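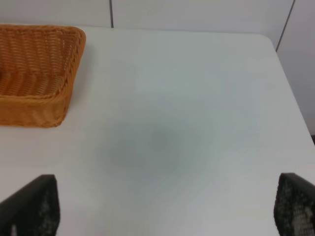
Basket at the fruit station, gripper open.

Re: [packing-floor] What happens to the line when the arm goes in?
March 9, 2020
Posted by the day shift lead, Cudberg, Winow site

Replying to the list so the same answer goes to everybody. The message came from the Skellalthorpe building, where the Lucero station is due in April. We have had ours in Winow since before the holiday season, so I can tell you what changed for us and what didn't. The original is quoted in pieces.

> We were told last week that we're getting the same fruit station you
> have. The notice says it places fruit in the basket and that "staffing
> levels will be reviewed." Nothing else. People here have been packing
> baskets a long time and they want to know what that means. Is anyone
> in Winow out of a job?

We had 11 packers on days before the station and we have 11 now. Two of them no longer pack full time. One runs the station and the other sets up for it and covers breaks. Both put in for those spots, and the posting was up on the board for anyone on the floor. I can't tell you what the review will say in your building. Ours took a couple of meetings and the result was that nobody would be replaced by the station, but one open position that had been promised to us was never filled. You should ask about open positions in particular, as the notice we got didn't mention them either.

> What does it do exactly? The video they played us was sped up and had
> music on it.

It picks up a piece of fruit and puts it in a basket. It does not line the basket, wrap, tie, check weight, or put the card in. A person sets the empty basket on the table and a person takes it away. The arm does the first layer of the plain fruit baskets, and that's it for now. Mixed baskets with crackers or jars still go down the old line from start to finish.

The reason they wanted the first layer done that way is the reaching. Those of you who have worked the bottom layer know the angle your wrist is at when you go over the rim, and by the end of a shift you feel it in the elbow. We've had fewer people asking to swap off that spot, mainly as there is less of that spot to work. I don't have injury numbers and I wouldn't trust one season of them anyway.

> Is it faster?

Not by itself. On a good day before the station we would send out 392 plain baskets on day shift. Our best day since is 419. That sounds like the arm did it, but we also moved the wrap table closer that month and changed who feeds it, and I think the table was a good part of it. The arm is slower per piece than any one of us. It keeps the same pace after lunch, and you end up planning around that.
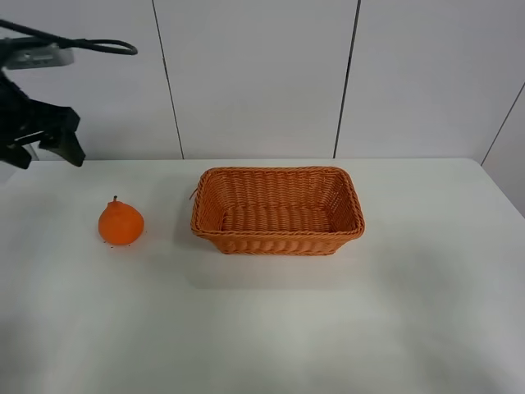 Who decides when the station gets stopped for the day?
The operator does, and the shift lead writes down the time and the reason afterward.

We had to push for that. At first the rule was that you called maintenance and waited for them to say so, and people stood there with a stack of baskets while the phone rang. Get it in writing before April if you can.

> They said the operator job is "monitoring." What is the day like?

It is more standing in one place than people expect. Packing, you walk to the bins, you turn around, you talk to whoever is across from you. At the station you set a basket, watch, pull it, set the next one. When something goes wrong you clear it and restart. Some people like that and some can't stand it. We rotate at the two hour mark, and I would not go longer. The first few weeks we had one person on it all shift and that person asked to go back to the line. Nobody held it against them and you should make sure that's true where you are too.

Stems are the thing you will be dealing with most. Fruit with a stem standing straight up is picked up well enough if it's sitting on its base. If it has rolled over, the arm may try a few times and give up, and the operator turns the piece by hand once the station is paused. Pause it first, every time. The light on the post goes steady when it's paused. If the light is blinking it is waiting, and it can move.

Bruising was the big worry here. We threw out a lot in the first week. After the grip was turned down, the amount went back to about what it had always been, and then there were drops for a while. If they tell you it will be set up right on the first day, plan for a bad week regardless and tell your drivers.

> Does the pay change?

The operator spot here pays the packer rate plus a small add-on for the training. The setup spot pays the packer rate. I thought both should have had the add-on and I still do. The training was a day and a half with the Lucero people and then a week with one of their techs on the floor. The tech was patient and answered what we asked. Send someone who is going to ask.

Another thing that changed, and I didn't see it coming, is the count sheet. We used to fill it in by hand at the end of the shift. The station keeps its own log now, with every stop in it. For a while those stops were being read upstairs as the operator being slow, when most of them were the station waiting on baskets. We asked for a reason code next to each stop and we got it after some back and forth. The codes are taped up by the station, and I can send you the list. It's one page.

On the baskets themselves: look them over before they go on the table. A loose strand at the rim can get hooked. We trim them at setup. The deeper style with the fixed handle does not work at all with the arm, so those stay on the old line.

That's most of what I know. If your people want to come over and see it run before yours goes in, mornings are better. Ask your lead to call ours and we'll find a slot. Bring closed-toe shoes, they won't let you past the yellow tape without them.

Comments (4)

skell_nights
Thanks for this. It's more than we got in the meeting. Please do send the stop codes. Is there a night operator in Winow or is it days only?

winow_wrap
Days only so far. From the wrap end I'd add that baskets come to us more evenly now. Before, we'd get a pile and then nothing. I miss the nothing a little.

line4packer
I did the operator job for a month and went back to packing. The work was fine, it was just too quiet for me. My wrist was better though, so I take a turn on it when they're short.

skell_days
We asked about the open positions today like you said. They're going to get back to us.

packing-floor list | Questions about the list: ask your shift lead | Copyright 2020 Cudberg | Back to top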